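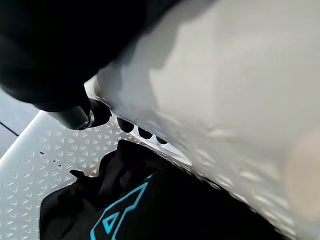 White perforated plastic, black fabric, sorting day. Oct 21, 2024

I love this basket! All those little triangle holes, row after row — I could look at them forever. I finally tackled the pile from the Quintela trip, which has sat by the door since September. Started at 2, done by 3, and I even found the scarf Natália Falcão lent me (she swore I'd left it in Atville). Dark stuff gets its own load this time, no more gray towels. Tomorrow the closet shelf, and I'm weirdly excited about it. Must call Natália about the scarf.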